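Procurement diary, automation laboratory
June, morning entry

The equipment planning meeting opened at 9:30 and was given over to the second two-armed station. The request before us covers one pair of arms with hands, a perforated table mat, and 4 assembly boards. Gideteck and Zarkham have both returned quotations. Cieślak has asked for a further week, which was granted.

The Gideteck figure is the lower of the two, but it excludes cabling and spare finger joints. Zarkham includes both and adds an annual service visit. I have asked that the quotations be restated on the same basis before any comparison is sent upstairs. Delivery terms are also to be stated in writing.

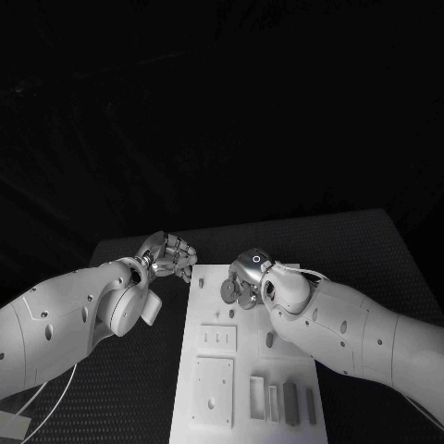 Small parts were discussed at greater length than expected. Pegs, pins and discs are at present charged to general supplies, where they are difficult to trace. It was agreed that they will have their own budget line from the next quarter, with an opening allowance of $1000 and a reorder limit of $200. Purchases above that limit will require two signatures. Cenex remains the approved supplier for fasteners and trays, and its price list is to be renewed before the line is opened.

The question of floor space was deferred. Facilities must first confirm the electrical load for a second station, and the request for that survey was submitted before noon. The black curtain for the new bay is to be priced separately.

Outstanding: restated quotations, the Cieślak response, the Cenex price list, and a corrected copy of last month's spending sheet, in which the table mat was entered under furniture.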